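Budget night, again
Posted in January by Hanane Badawi

Kettle's on its second boil, it's twenty to nine, and I've got the spreadsheet open on one half of the screen and this on the other. I told myself I'd write the diary first and do the numbers after. We both know how that goes.

So, the grippers. We've been running the hand-held ones at Grurnora since winter and I love them, I really do, but we've only got the two pairs and one of them has a finger that's worked itself sloppy at the mount. I tightened it again this arvo and it was wobbling by smoko. The question for the new financial plan is whether we buy more of the same, or put the money towards a proper arm and let the hand-helds limp along another year.

Grilbridge came back with a quote at lunchtime. Five sets of fingers with the mounting blocks and all the screws, $545, freight on top. I rang to ask about the freight and was on hold long enough to eat a whole mandarin and sort the rubber bands in my drawer by colour. Freight is $55, or free if we spend over $600, so naturally I'm now sitting here working out what else I could possibly need from Grilbridge. (Cable ties. I always need cable ties.)

Witis are cheaper at $421 for what looks like the same thing, but theirs are a softer print and the bloke was a bit vague when I asked about the screw holes. If the spacing's out by even a smidge I'll be drilling plastic on my lounge room floor again, and I still haven't got all of last time's swarf out of the rug.

Then there's the arm. Mendonça have a reconditioned one they keep dangling in front of us and I keep opening the email just to look at it! It's lovely. It's also most of next year's money, plus a bench that can take the weight, plus the sparky, plus whoever has to do the safety paperwork - me, obviously. I had it in the sheet, then out, then in again with a question mark beside it. At the moment it's in a tab called "maybe" along with the label printer and a decent stool.

Also on the list, so I don't forget:

Paper and board. We go through the white stuff like nobody's business, and I've been putting it under "sundries", where it's been quietly eating the sundries. It needs its own line. The surface gets grubby with pen and pencil quicker than you'd think.

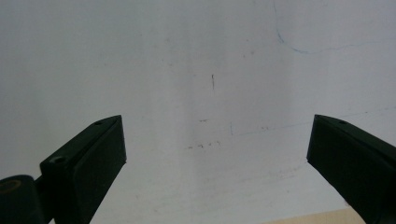 Spare screws. Get the little ones and the bigger ones, a bag of each. I'm sick of going through the biscuit tin under the bench with a magnet.

Storage. The tub with the broken lid has to go. A couple of cases with foam would do, and if they come from Grilbridge that might tip me over the free freight. See, I knew I'd get there.

Ten past nine now. I think it's Grilbridge for the fingers and the cases, Witis for nothing, and a nice polite email to Mendonça asking if they'd hold the arm until July. They'll say no, but I'm going to ask. Tea's gone cold and I haven't touched the travel line.

Recent entries
The great cable tidy, part two
What the sparky said about the back bench
Label printers: a grumble
A very long day at Grurnora

Comments (3)

mags_in_the_shed: Ask Witis to post you one finger before you rule them out. They did it for us and only charged the stamp.

Tobes: Don't forget the arm will want its own insurance line. Ours came as a nasty surprise.

Hanane Badawi: Ta Mags, I'll ring them in the morning. Tobes, I was having such a nice evening.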